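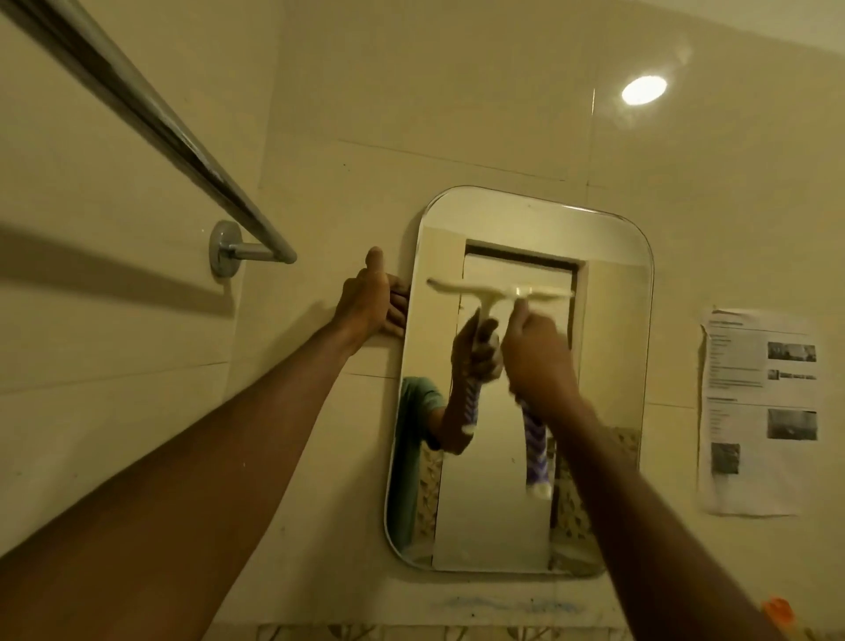
Tiled bathroom wall with a chrome towel bar.

Lesser weever

The lesser weever (Echiichthys vipera) is a small, sandy-coloured sea fish of the weever family, found along the coasts of Europe and North Africa, from the North Sea down to Morocco and through much of the Mediterranean. It is a modest little creature to look at, seldom longer than a person's hand, and it would probably be known only to anglers and shrimpers if it weren't for the venomous spines on its back and gill covers. As it is, a good many people who have paddled at low tide on a warm afternoon have met one without ever seeing it.

Appearance

The body is stubby and flattened from side to side, with a mouth that slants steeply upwards and eyes set near the top of the head. The back is yellowish brown with darker flecks, and the belly is paler and rather silvery. There are two dorsal fins. The second is long and soft and runs most of the way to the tail, while the first is short and black, with up to 7 sharp spines in it. The black fin is the easiest thing to look for, as most of the other small fish of sandy shallows have nothing like it. A further spine on each gill cover points backwards, and these carry venom too, a fact well known to anyone who has tried to take one off a hook with bare fingers.

Habits

Lesser weevers spend the daylight hours buried in clean sand, with only the eyes and the tip of the black fin showing, and sometimes not even that. They have no swim bladder, so they sink as soon as they stop swimming – a handy thing for a fish that makes its living on the bottom. They feed on shrimps, other small crustaceans and little fish such as gobies, which they catch by darting up out of the sand. They are more active after dark.

In summer they can be found in water so shallow that it barely covers the ankles, and in the colder months they tend to move further out. Most live at depths of less than 50 metres. The eggs drift near the surface in spring and summer, as do the newly hatched young, which settle on the sand when they are a little bigger.

Stings

Nearly all stings happen to bare feet. The fish does not chase or attack bathers; it simply stays put with its fin raised, and the swimmer's own weight does the rest. The pain usually comes on quickly and grows worse over the first half hour or so, and people who have had it tend to describe it at some length. Redness and swelling are common, and the foot may tingle or feel numb for a day or longer. Serious illness is rare, though an allergic reaction is possible, and anyone who feels faint, has trouble breathing or develops a swollen face needs emergency help straight away.

The usual first aid is to put the foot in water as hot as the person can comfortably stand, for at least half an hour, taking care not to scald the skin. Heat generally eases the pain, and it is often said that it does so by breaking down the venom. Someone else should test the water first, as a sore foot is a poor judge of temperature. Any pieces of spine left in the wound should be taken out with tweezers and the skin washed afterwards with soap and water.

At Arnby

The wide, flat beach at Arnby has long had a name for weevers, which are called "blackfins" in the village. In her booklet on the shore life of the bay, Loretta Ostrowski set down the memories of shrimpers who worked the sands with push nets, and who wore old leather boots in the water right through the summer. She collected almost 500 notes and letters on the subject, a fair number of them from people who had been stung as children and still remembered which end of the beach it was.

The Ruiz-Ortega survey, carried out over one summer with a small hand-drawn trawl, took weevers at 25 places along the bay, most of them close to the low water mark. Larger catches came from the fine sand by the river mouth than from the coarser ground to the north. The Grirel, a tea hut above the slipway, keeps a washing-up bowl and a kettle for stung feet, and the nearby Walero beach shop sells rubber-soled shoes for paddling.

As food

The flesh is firm and pleasant, but there is little of it, and the larger greater weever (Trachinus draco) is far more often eaten. Cooks who do use the lesser weever cut away the spines before anything else. The venom can stay active after the fish has died, so one left lying on the tideline or in the bottom of a bucket should still be handled with thick gloves.

See also: Greater weever; Stingray; Shrimping; Jellyfish stings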